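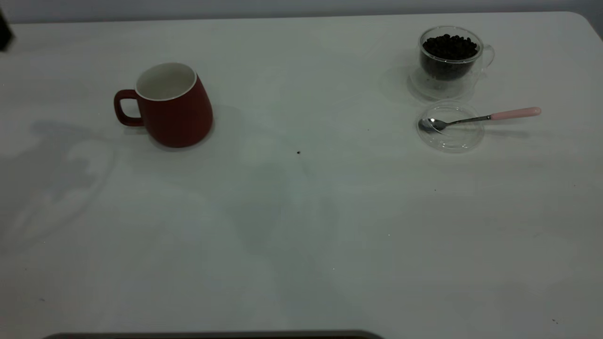
Ovcombe Ceramics & Tableware Workshop — Bench Notebook

Search this notebook
Search

April, late morning

Coffee corner, continued. I said I'd keep going on this until we had a cup shape we all agreed on, and I'm still going, so bear with me (or skip to the glaze pages, they're more exciting).

The white table is clear of the tile samples at last and I've got the dark red mug on it, the one with the bell shape that gets wider toward the bottom. I keep coming back to this one. The red on the outside is matte and the inside is white, and I'd forgotten how much that helps when you're judging the color of a coffee. With the all-dark mugs from the Farnier batch you can't tell a weak brew from a strong one until it's in your mouth! White inside, please, for everything we make from here on. I'll argue about the outside another time.

The shape, though. A wide base is lovely for a workshop because it takes a real shove to knock it over, and we do shove things. But it's a pig to clean if your hand is bigger than mine, and the narrower top means the brush goes in at an angle and misses the corner where the wall meets the floor. I did the teaspoon test again (scrape round the inside bottom edge, listen for the spoon skipping) and it skipped in the same place as last time. So the inside curve wants to be softer down there. The next throw should have a proper rounded inside, even if the outside keeps its bell.

Handle: the loop is a D and I can get two fingers in comfortably, three if I don't mind my knuckles against the wall. With hot coffee I do mind. I'd open it out by 7 mm and leave the thickness alone. Petrauskas drawings have it joining lower down, and I tried that on the clay model and hated it — the whole mug wants to tip away from you when it's full.

Now the beans. They're in the clear glass cup with the little handle, filled close to the rim, on the far side of the table with the round plastic lid lying in front. Very dark roast, shiny, nearly black. This is the Cundov bag, and I'm sticking with it for all the cup tests so we aren't changing two things at once. I know it isn't everybody's favorite. It's a bit like licking a fireplace after the second cup, but it stains like nothing else we've bought, and staining is half of what I want to know.

Note to self about the glass cup: it's very handsome and it is not a storage jar. Anything I leave in it overnight tastes flat the next day. Morning's beans only, then back into the tin. Also the clear lid disappears completely on the white table, I have put my elbow on it more than once, and could we please have one with a colored knob? Or I'll stick a bit of tape on it.

Stain test so far: coffee left standing in the red mug for 28 hours, rinsed with plain water, no scrubbing. There was a faint brown line at the fill level and nothing on the floor of the mug. The line came off with a wet thumb. Same test on the old cream glaze left a ring I had to go at with baking soda, and it's still there if you tilt it toward the window. So the new white is a real improvement and I'm very pleased with it, whatever I said when it crawled all over the first test tiles.

Firing for that white was 1,120 °C with the slower cool. I'd written it on the back of an envelope and then lost the envelope, so it's going in here in ink.

Still to do: weigh the mug full and empty, try it with tea, make 2 more with the softer inside curve and see if the brush gets in. And order beans, we're getting through them at a shocking rate and most of that is me.

Comments (2)
Shares 7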